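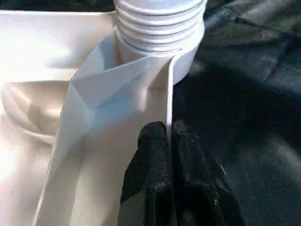

What tools do I need to put the Nindow frame together?

A hex key, and one is packed in the box with the bolts. A rubber mallet helps if a joint is tight, but most people will get by with the heel of a hand.

Nindow White Frame Chair with Black Fabric
Updated in August by the Jansen product desk

The Nindow is a light, white frame chair made by Ruramik. It ships flat and goes together at home. The seat area is a square with crossbars, carried on four legs, and the corner joints are rounded so there is no sharp edge at shin height. We stock it in white only.

Price: $83, including the fabric
Warranty: 2 years on the frame and joints
Assembly time: up to 60 minutes for a first build
Delivery: one carton, flat packed

Putting it together

Lay down a sheet or an old blanket before you start. The white finish is tough enough for daily use, but it will pick up marks if you drag it across tile or concrete. Sort the uprights by thickness. They are not interchangeable, and the thick ones will not seat properly in the smaller sockets.

Build the square first, crossbars included, and leave every bolt a half turn loose. Add the legs and uprights one corner at a time. Once the whole frame is standing, set it on a level floor, press down on two opposite corners and then tighten everything. If you tighten as you go, the last corner is often a little out of line and you will have to go back.

The black fabric goes on after that. It should hang evenly on all sides. If one side looks short, take it off and start again from the opposite corner – pulling harder only stretches the hem. Tipping the frame toward you makes it easier to get at the underside.
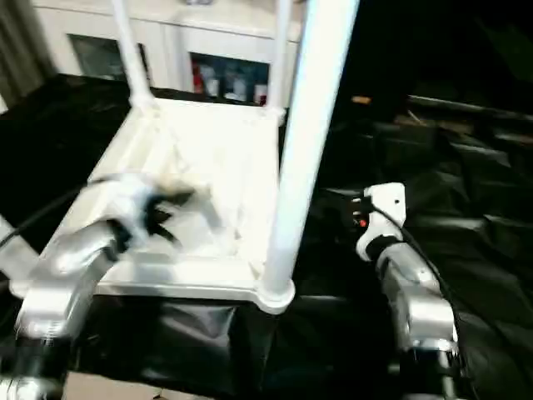
White frame tilted forward, with the black fabric hanging underneath.

Care

Wipe the frame with a damp cloth and a drop of dish soap. Skip scouring pads and anything with bleach. The fabric can be washed by hand in cool water and should be hung up to dry, away from a heater. It will look creased the first day or so and then settle under its own weight.

Check the bolts a month after assembly and again whenever you move house. A frame that rocks on a flat floor nearly always has one bolt that has worked loose at a leg joint.

Indoor or outdoor use

This is an indoor product. A covered porch is fine for an afternoon, but rain will get into the joints and the warranty does not cover rust. If you need something for outside, look at the Stembridge bench instead.

Parts and returns

Replacement joints, crossbars and fabric are sold separately through the Ruramik parts page. Please have the batch label from the carton handy when you order, as the sockets were changed slightly on newer batches. Unused frames can be returned in the original carton. We can't take back fabric that has been washed.

Related items
Stembridge outdoor bench
Ruramik replacement joint set
Nindow spare fabric, black
Jansen felt floor pads

We use cookies to remember your cart and to see which pages are visited. By staying on this site you accept their use.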